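Two towns, one putter: my first year of golf at Brostley and Tadville

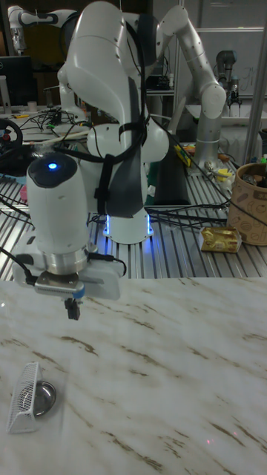
The white arm on its table, with a small blue light at the wrist.

I promised Buppha Thaweesak that I would write down my opinion of the two courses, because she has asked me three times and each time I gave a different answer. She is thinking to join one of them in spring. So this post is mainly for her, but maybe it is useful also for others who started golf as adults and do not know which club is the right one.

I began in August last year. Before that I had never held a golf club, except the small coloured ones at the seaside. In the country where I grew up golf was a sport for directors of companies, and my family did not know any directors. When I moved here I was surprised that the man who repaired my boiler had a membership and played every morning before work in summer.

Brostley

Brostley is the older course and it lies on the hill behind the water tower. The first hole goes down, and you feel very strong because even a poor shot rolls a long way. Then you pay it back. From the fourth until the eighth you are walking up almost all the time, and with a bag on the shoulder this is serious exercise. I bought a trolley after my second round.

The greens are small and they fall away at the back. If your ball arrives too fast it goes over, and behind the green there is usually long grass. I lost so many balls there that I now play one club less than I think I need and accept that I will be short. My scores became better from this one change than from all the lessons I had in winter.

What I like most at Brostley is the ninth. It is a par three of only 80 metres over a little valley with a stream. It looks very easy on the card. The wind comes from the left through a gap in the trees, and you do not feel it when you stand on the tee. I have hit everything from a sand wedge to a seven iron on this hole, and I have made a two there exactly once. I was alone, so you must believe me.

The members are friendly but they have their habits. If you come before nine in the morning you will meet the same groups in the same order, and it is better to start after them. The dress rules are also a bit strict. I was once sent back to the car to change my socks, which I did, and I was only a little bit offended. The soup in the clubhouse is good. The coffee is not.

Tadville

Tadville is flat and open, and most of it was farmland before. The trees are still young, so if you hit a bad drive you can normally find it on the neighbouring fairway and play it from there. For a beginner this is a great comfort. You should shout, of course, and you should wait until the people on that fairway have passed.

The greens are big. You can be on the green in two shots and still need four putts, and I have done this more often than I like to say. They are also slower than at Brostley, at least until the end of spring. When I play one week on the hill and the next week at Tadville, all my putts stop halfway, and I need until the sixth hole to find the right strength.

The weak point of Tadville is water. I do not mean the ponds, there are only two of them and they are easy to avoid. I mean the ground, which is heavy clay and stays wet for a long time after rain. Last winter the low holes by the road were closed for many days, and we played a short loop of twelve. It was cheaper on those days, which I thought was fair.

On the other hand you can nearly always get a tee time at Tadville. The young woman at the desk answers the telephone quickly and explains things without making you feel stupid. When I started I did not know that I should repair my pitch marks, or even what a pitch mark is. She gave me a small fork and showed me on the practice green. I still have it in my pocket every time I play.

The money

A full membership at Tadville costs me 600 pounds for the year. At Brostley I pay by the round as a visitor, and I go perhaps once in a month. If I joined there I would have to pay a joining fee also, and I do not play enough for that. Buppha plays more than me and she has a better swing, so for her the calculation may be different. She should ask them about the weekday membership, which was not on the website when I looked.

About the putter

Some of you asked about the putter in the title. It is an old Skemeck blade which I bought second-hand from Hinata Chiba, who had changed to one of those big heads that look like a kitchen tool. It is quite heavy and the grip was worn, so I had a new one put on. I have tried others in the shop, also a Rezende mallet that cost more than my bicycle, and with the mallet I holed everything on the carpet and nothing on the grass. So I keep the Skemeck. Hinata sometimes looks at it in a sad way when we play together, and I think he would like to have it back.

What I would choose

If I had to give advice to a complete beginner I would say Tadville, at least for the first year. You lose fewer balls, you do not hold up other people so much, and you can walk the whole eighteen without needing to lie down afterwards. If you are already playing in a regular way, then Brostley is the more interesting course. I remember each hole there clearly, while at Tadville I sometimes mix up the thirteenth and the fifteenth even now - they are both straight, they both have a bunker on the right, and I am normally in it.

Buppha, for you I think Brostley, but please play it first on a windy day and carry your own bag. If you are still smiling on the eighth, send them the form. I am free most mornings next month, and I can bring the trolley for you if the hill is too much.

Next time I want to write about winter gloves. I have now bought three different pairs, and with one of them I can not even pick up the tee from the ground.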